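Trillach Makers and Menders – minutes of the July meeting

Taken by me again, so complaints about spelling go to me too. We started at 7:10 p.m. in the back room at Pappas, a little late because the folding chairs were locked up and the key was with the day staff.

Last month's minutes were read and passed with one fix. I wrote that the drill press was sold for $250 and it was $205. The money is in the account either way, and the balance stands at $1,896 after the insurance payment.

Main topic: can a machine do the chores yet?

This was the talk everybody asked for back in spring, and it ran long. One of our members works days at Flistavetti, where they put together small painted metal parts, and she gave us the shop-floor side. Her short answer was "some of it, slowly, if you set the table first." The arms there are fine when a part sits where it's supposed to sit. Tip the tray a little and you can be standing there for ten minutes. She said the picking up is mostly solved and the letting go is where the trouble starts, which got a laugh from those of us with grandkids.

I asked about shiny parts, having fought with them myself at the bench. She said glossy paint and polished rivets are both a pain, for the cameras and for the grip. A person feels a part start to slide and squeezes a bit harder without thinking about it. Getting a gripper to do the same takes a lot of tries. On the job they were looking at in June they logged 874 tries, and she still wouldn't leave it alone over lunch.

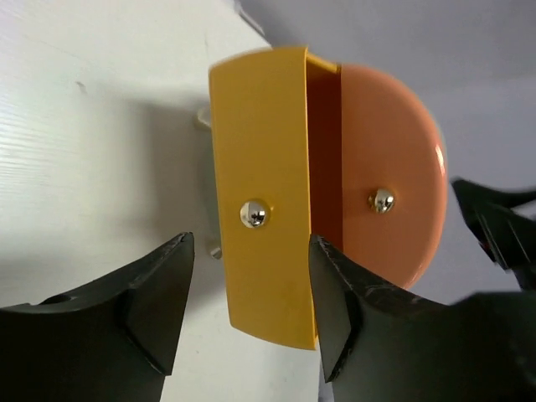
Yellow bracket and orange disc between the gripper fingers, with a second gripper at far right.

We spent a good while on the two-arm question. A couple of people thought a second arm was just showing off. I was in that camp when I walked in and I'm less sure now – try putting a lid on a jar with one hand and you'll see the argument. Our speaker's view is that two arms help with anything you have to hold still and work on at the same time, but they also get in each other's way, and somebody has to teach them manners.

Then on to the house. Laundry came up first, naturally. The feeling in the room was that folding towels is close and fitted sheets are hopeless (I can't fold one either, so I'm not holding it against the machine). Dishes split us right down the middle. One member has a Plaseo floor sweeper and loves it, but she picks up all the cords and shoes before it runs, and we argued over whether that counts as the machine doing the chore or her doing half of it. I say half. She says a third. Left open!

Price was the other sticking point. A used tabletop arm was quoted to one of us at $3,096, gripper not included, and that's well past what we have. There was a motion to start saving for one. It failed, 6 to 9. A second motion, to ask Flistavetti if a small group can come see their line in the fall, passed with no votes against. I'll write the letter.

Other business

The belt sander is back and has a new belt. Please write your name on the sheet when you take it home, even if it's only overnight.

Somebody left a blue thermos in June. It's on the shelf by the sink.

Repair night needs two more people on lamps. Toasters are covered.

Next month's talk is sharpening kitchen knives, so bring a dull one, wrapped up please. We closed at 9:05 p.m. and the chairs went back where we found them.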